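Kaltby House Tenants' Association
Minutes of the meeting on shared rooms
July 5, 2026

Present: Evangelia Stamatopoulos (chair), Trí Đinh, Thitima Sukprasert, Quyên Phí
Apologies: Trinh Văn
Minutes taken by: Thitima Sukprasert

1. Minutes of the previous meeting
The minutes were agreed as a correct record, subject to one correction under item 7, where "ground floor" should read "first floor".

2. Small room: general condition
Mr Đinh reported on the small room. The walls do not require repainting this year. The wood-look floor is to be swept weekly by whoever holds the booking on the last day. It was noted that cardboard boxes and small items had been placed in the corner, with cables on the floor in front of them. Members agreed that boxes may stay against the wall until August, provided that each is marked with a flat number. Unmarked boxes will be moved to the basement store.

3. Small room: table and floor area
The meeting considered the use of the wooden table. Ms Phí asked that the potted plant remain at the far edge, as it had been knocked over twice when kept near the front. It was agreed that the black tray be used for pens and folders only, and that papers be taken away at the end of each booking — the yellow folder included. The position of the standing fan was discussed at some length. Ms Stamatopoulos wished it to be kept by the door; the other members preferred the present position, and no change was made.

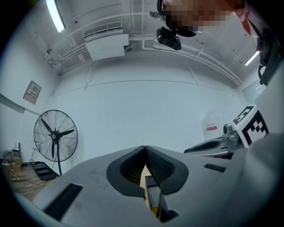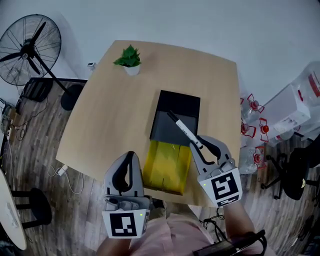
Item 3: the small room, with the standing fan in its present position.

4. Cables and power strip
The power strip lies on the floor with its cables tangled. Mr Đinh will obtain clips and fix the leads along the wall before the next meeting, at a cost not exceeding £19. Chargers are not to be left plugged in overnight.

5. Bookings
Bookings remain limited to two sessions per household in any week. A request from flat 12 for a standing evening booking was deferred until Ms Văn could be present. The booking sheet will continue to be kept on paper.

6. Any other business
Ms Sukprasert asked whether the key could be held at the Chu bakery during the day. The chair will enquire.

Actions
Trí Đinh — cable clips; basement store
Quyên Phí — notice about marking boxes
Evangelia Stamatopoulos — key; reply to flat 12

The next meeting will be held in August, on a date to be circulated by the chair.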